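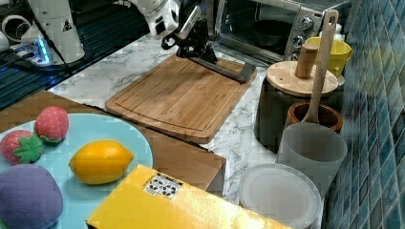 June, afternoon, kitchen bench

OK, week two with the Flurkmont kit and I finally have enough to write down before I forget it all. Devendra wants an opinion by the time the loaner goes back, so this is me thinking out loud (Chia-hao, add your bits at the bottom please, you did half the runs!).

Setup first. Getting the arms talking to the Ullo software took us one morning, and I'd budgeted two days, so big points there. The quick start sheet is good. The full manual is not. It sends you to a calibration page that lives under a different name in the current version, and I went in circles until Chia-hao found it under "Tools, Bench, Other". Other! I've written the path on the inside of the binder.

Fingers. We've got the long ones on, and I like them way more than I expected to. Reach over the cutting board is great, even to the far corner, and you don't have to bring the whole wrist down into the clutter. The downside is flex. Ask for a firm squeeze right at the tips and they bow a little, and then the thing you're holding wants to roll. The plush lemon is the worst for this with those pointed ends. Strawberries are easy if you go for the body and leave the leafy cap alone.

Today's numbers, plate to board, plush food only: 61 tries, 27 clean on the first grab with the factory settings. Meh. Then I dropped the close speed and moved the grasp point 19 mm back from the tips and it felt much better, but I ran out of afternoon before doing a proper count, so don't quote me on that yet. Full set tomorrow with the new settings and nothing else changed.

Haven't tried the wooden spatula or the lid with the knob yet. The knob should be a nice easy one. The mug handle I'm less sure of, and I'd like the softer pads on before anybody goes near ceramic.

Price stuff. Flurkmont wants 700 for the pad and finger add-on, which seems steep to me for what's in the bag. Bhatt does a similar set and their guy picked up the phone on the second ring, but theirs needs an adapter plate and a different config file. Devendra, do we still have credit with Fudness from the spring order? They resell both.

Support: sent Flurkmont two emails. First one answered in an hour with a real fix (homing order, left arm before right, it was backwards in my script). Second one, on the flex, got me a link to the same manual page. Asked again.

Where I'm at: would keep the arms, would haggle on the add-on, would not pay for the training day.

To do
- rerun plate to board with slow close
- save settings as bench_slow, and DON'T overwrite the factory file
- tape marks for the board so the angle stays put
- ask Bhatt for adapter drawings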